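The Adby Piece

The procedure for closing a workroom at Kwofie had 34 steps, and Fouad Masri had written most of them. Step one was to switch on the overhead light. Step two was to write down the date. He wrote 29 Sep 2024 at the top of the sheet and underlined it with the edge of a ruler.

Kwofie made replacement parts for board games. A customer in another state would lose a pawn under a radiator and send a letter with a drawing of it, and the Stellitz workroom would match the drawing to a mold or a drawer and mail out a pawn. The work was slow and did not pay well. In March the owners had decided to move everything to the Irnham building, which had a loading dock and better heat. Stellitz would be emptied by the end of the fall.

Steps three through eleven covered the shelves. These were finished by mid-morning. Each shelf was cleared from left to right, wiped, and marked on the plan with a pencil line. Step twelve was the tall cabinet. The cabinet key was missing, so Fouad took the pins out of the hinges, removed the door, and leaned it against the wall. He noted the missing key in the margin.

Step 13 was the small boxes. A small box was defined, in his own wording, as any box with a hinged lid and fixed or movable dividers that could be carried in one hand. The contents were to be compared with the stock card, transferred to a bag, and the bag labeled. The box itself was then to be wiped and packed open, to let it air.

The first several boxes gave no trouble. They held pawns, spinners, dice with rounded corners, and the small metal clips that hold a score track to its board. The stock cards agreed with the contents or were off by one, and off by one was within the limit.

The last box had no stock card. He set it in the middle of the work surface and opened the lid until it stood up by itself. A small label was stuck low on the lid, toward the left. The plastic was clear with a gray cast to it, and he could see dividers through dividers all the way to the back. In the front row, a little right of the middle, there was a pink piece with a rounded top and a wider base. 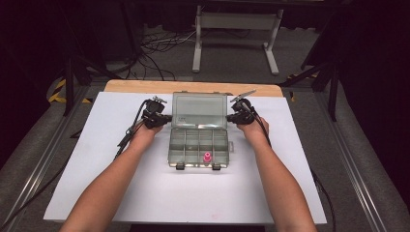

Fiction: Work and Trades

He went to the file drawer first. A part without a card could be one of three things under the rules: a sample, a return, or an error. A sample would have a request form. A return would have a letter. An error would have neither, and was to be thrown away after the shift lead had initialed the sheet. Fouad was the shift lead.

No request form mentioned pink. He read through the returns for the year and then for the year before that. People sent back pieces that were too tall, or the wrong green, or that had arrived after the lost one was found. One man had returned a set of checkers on the grounds that he no longer had anyone to play with, and the workroom had refunded him in full and kept the letter.

The word Adby was on the back of a folder near the end of the drawer. Adby had been a game with a short life. Kwofie had supplied the pieces under contract, 40 sets, as a trial. The rules were in the folder, typed on one side of one sheet. Each player moved a marker along a road and could stop at any house. A player who stopped was allowed to stay as many turns as he liked. The rules did not say how the game was won. Someone in the workroom had written a question mark beside the final paragraph, and the client had answered underneath, in blue ink, that players would know.

The sheet listed the markers by color. Pink was the last one on the list. Under it was a note: spare, hold for customer.

No customer was named.

Fouad read the note twice and returned to the work surface. He measured the height of the box so that he could enter it on the packing form. He looked up the definition of a spare. A spare was a part in excess of the set, kept against loss. By that definition the piece was stock, and stock went into a bag, and the bag went to Irnham. But a held part was a different class. A held part stayed where it had been put until it was claimed or until the hold was released, and only the person who had placed the hold could release it. He had written that rule himself, after a bad week with some chess knights.

He compared the handwriting of the note with the handwriting on the sheet in front of him. The sevens had the same bar. The letter d leaned back in the same way.

He did not remember placing the hold. He remembered the contract, and the smell of the cartons, and that he had taken one set home. His daughter had been nine. They had played it on the floor, and she had stopped at the second house on the road and stayed there through supper. When he took the set back to work the next day it had been complete, he was nearly certain of that.

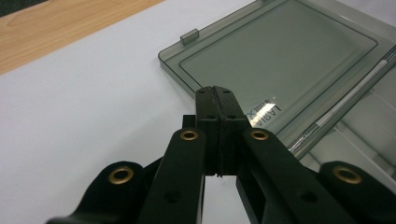
Releasing the hold would take a signature and the time. He uncapped the pen. It was a little after three by the wall clock, which ran 15 minutes fast and which he had been asked in four separate memos to correct.

He worked out the true time and did not write it down. Then he looked at the packing form. There was a line for boxes shipped with contents in place. In all his years at Stellitz he had never used it, and he had to check the back of the form to see what it required. It required a reason.

He wrote: Held for customer.

Under customer he printed his daughter's name and the address of the apartment she had moved to in the spring. The form had room for a telephone number, so he added that too. He folded a square of tissue to keep the piece from sliding in its compartment, and tested the fold against the dividers until it fit.

Step 14 was the sink.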